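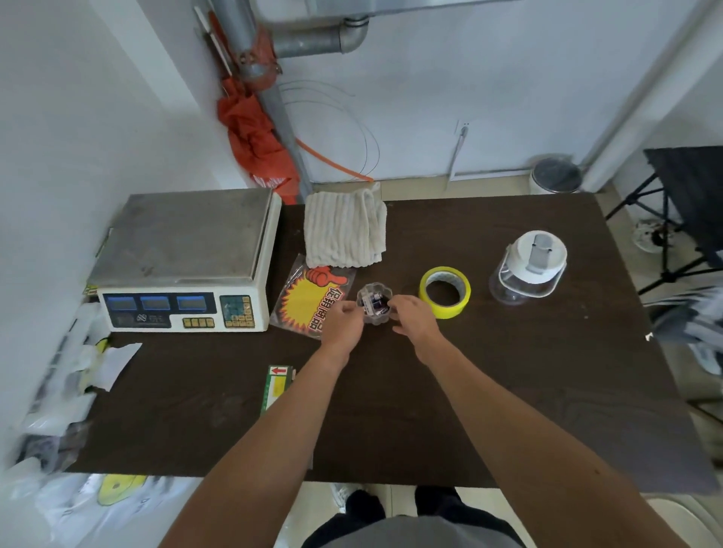

Arkesora shops told small packs are a bargain. The numbers are thin

Home News Business Town Sport Letters Search

Sun 12 January

Shoppers in Arkesora will start seeing yellow "Smart Small" stickers on shelves next week, under a plan that is supposed to help people spend less on food by buying less of it at a time. The town has agreed to back the stickers through April. The claim behind them is that households who switch to small packs and weighed-out portions cut their weekly bill by 37 percent.

That is a very big number. It comes from a single report by Prekix, a retail advice firm, and the report was paid for by Zallik, a wholesaler that sells small packs to corner stores.

The town's announcement, sent out on Friday evening, mentions Prekix four times and Zallik once, in the list of partners at the bottom. It does not say who paid for the research. Prekix does say so, on the last page of its report, in type a good deal smaller than the rest.

What the report says

Prekix collected 3439 receipts from stores in and near the Karabulut district over eight weeks. It sorted them into two piles. One pile held receipts where most of the items were small packs or goods sold by weight over the counter. The other held receipts where most of the items were standard or family size. The average total in the first pile was 37 percent lower than the average total in the second.

Anyone who has ever run out for a single bag of sugar can see the trouble with this. People who buy small things on a quick trip have smaller receipts. The report does not follow any household from one week to the next, so there is no way of knowing whether the shopper with the low receipt went back the following day, and the day after that. It might be that they did, and spent more overall. It might be that they did their main shopping somewhere else entirely. The receipts have no names on them and can't tell us.

Asked about this, Prekix sent a written reply saying that its method was "in line with how baskets are commonly studied" and that it had "no reason to think" trips were being missed. It did not answer a question about whether it had looked. A second email, asking for the receipt data itself, got an automatic response.

The report also leaves out anything the shoppers already had at home, which matters for things like oil, flour and rice that last for weeks. A family that bought a large sack in the week before the count began would look very thrifty indeed.

The price on the shelf

There is a simpler way to test the idea, and that is to look at what the food costs by the pound. We did this in three Karabulut stores on Thursday afternoon, with a notebook. It was not a scientific study and we don't claim that it was.

In all three, small packs of ground coffee cost more by weight than the large ones. The same went for dried fruit, crackers, laundry powder and loose tea. In one store the smallest bag of lentils worked out at nearly twice the price of the biggest. The only item we found going the other way was a brand of cookies on a clearance shelf, and those were close to their date.

None of this is a secret. Small packs cost more to fill, ship and stack, and stores pass that on. Sometimes a small pack is still the right one to buy, if you live alone, or the food spoils fast, or there just isn't money for the large one until payday. Plenty of people in Arkesora are in that last group, and a sticker telling them they are being smart will not be much comfort to them. It won't lower the price either. The plan contains no discounts of any kind.

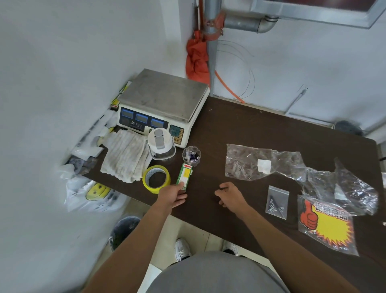

A price scale with three displays. Goods sold by weight are part of the sticker plan.

Weighed goods are another matter

The part of the plan dealing with goods sold by weight has more going for it. If you need a handful of nuts for a cake, paying for a handful makes sense. Several older stores in Karabulut have always sold this way and their prices, on the day we looked, were a bit lower than the packaged kind.

But here too the plan is odd. It gives the yellow sticker to any store that has a counter scale, without asking whether the scale has been checked lately, or whether customers can read the display from where they stand. Those are the two things that people grumble about most when it comes to counter sales. The town's own consumer office has a page of advice on it, which tells shoppers to watch that the scale reads zero before anything goes on, and to ask whether the container is being weighed along with the food. The sticker plan does not mention that page or link to it.

The container question is worth a minute. A light plastic tub hardly matters if you are buying potatoes. With saffron or good tea it can matter quite a lot. Stores are supposed to take off the weight of the tub, and most do. A customer who sees a yellow sticker might fairly assume that somebody has looked into this. So far as we can find out, no one has.

The town says it "expects stores to follow existing rules." It said the same thing about parking on the Karabulut sidewalks, as regular readers will recall, and the sidewalks are still full of vans.

Who is signing up

According to the announcement, all 836 food stores in the town have been "invited to take part." That is a long way from taking part. We asked how many had said yes and were told the figure would be released at a later stage. A list of stores that is meant to be on the town website was not there on Friday night, and on Saturday the page had been taken down for what was described as routine work.

Store owners we spoke to were mixed, and none wanted to be quoted at length. One in the north end of Karabulut said the stickers had come in the same box as her usual Zallik order, along with a leaflet suggesting which Zallik lines to put them on. She had put up two and left the others behind the register. Another had not heard of the plan. A third said he would put up anything that was free, and pointed at his window, which already has stickers for a bus pass, a phone company that closed, and a soccer tournament from two summers ago.

Zallik says that the leaflet was "for guidance only" and that stores can put the stickers on any brand. This is true. It is also true that the stickers are sized to fit the shelf strips Zallik hands out, and hang over the edge of the ordinary kind. We tried one on both.

What it costs

The town is keen to stress that the plan costs taxpayers nothing. The printing is covered by Zallik and the report was already done. What the town gives is its name, its crest in the corner of every sticker, and space on the boards at bus stops through April. The boards are rented out to other advertisers when the town isn't using them, so there is a cost in lost rent, though the town could not say how much. It has not worked it out.

There is also the question of what happens once April is over. The announcement promises a review, but gives no idea of what would count as the plan having worked. If the test is that more small packs are sold, it will probably pass. Put a bright sticker with the town crest on anything and a few more people will pick it up. That would be good news for a wholesaler. Whether it would be good news for the people pushing the carts is the thing we would like to see measured, and the Prekix report as it stands can't measure it.

A fair test would not be hard to set up. Ask a group of households to keep every receipt for two months, let half of them shop as usual and get the other half to buy small, then add it all up and see how much food went in the trash while you're at it. Waste is the best argument for small packs, and it is strange that the report gives it only one paragraph with no figures. If families really are throwing out half a loaf and a bag of gray lettuce every week, then smaller sizes could save them money even at a higher price by the pound. It could well be so. We would be glad to print it if somebody showed it.

In the meantime, the old advice is still good. Look for the price by the pound or by the ounce, which stores must print on the shelf label, usually in the bottom corner. If it's missing, ask. Buy the big one if it keeps and you will use it up, and the small one if it won't or you won't – and take no notice of what color the sticker is.

The town says questions about the plan can be sent to the consumer office, which told us on Friday that it had not yet been given any details.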